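The listing said the room came with the table, and Jocelyn Padilla did not believe the listing. She had rented from Ornum before. In March they had promised her a window and given her a poster of one.

"It's a good table," said Ilse Hamann, who was paid to say so. "White. Goes with anything."

"Goes with what? There's a wall."

"Grey wall," said Ilse, as if that were a feature with a price on it. She had spelled it the British way in the contract too, and Jocelyn distrusted her a little more for it.

The rent was 724 a month. Jocelyn asked what had happened to the tenant before her, a man named Cordier, and Ilse said he had moved on, in the voice people use for cats.

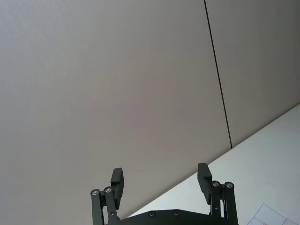
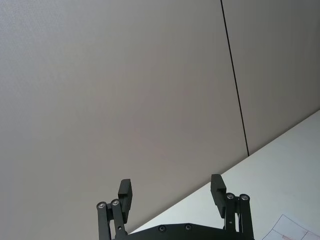
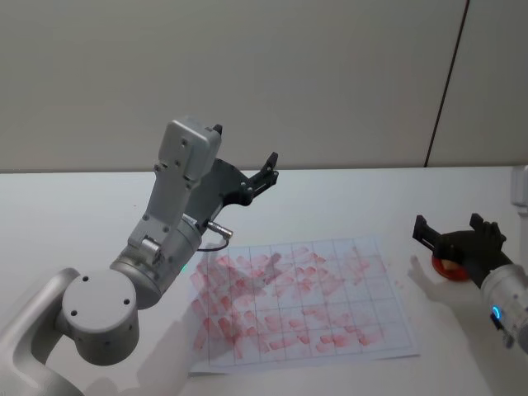

Jocelyn went through the listing at her kitchen counter with a cold cup of coffee. She had been lied to by better agents than Ilse Hamann, and she knew to look where the seller wasn't pointing. The wall had a seam in it, a thin dark line down to the table. Fine. Walls had seams. But on the table lay a sheet of paper ruled into a grid, and the listing had said nothing about paper.

She called.

"What's on the sheet?"

"What sheet?"

"The one on the table, Ilse."

A pause, some typing. "It might be a schedule."

"Whose?"

"I could ask Floneck. They did the cleaning."

"They cleaned around a piece of paper?"

"They're very respectful," said Ilse.

Jocelyn took the room anyway - 37 days, no deposit, her own lock. She told herself it was the price. When she let herself in with a box under one arm, the table was bare, and Ilse, on the phone, swore that it always had been.

"Send me the listing again," Jocelyn said, and set the box down on the floor.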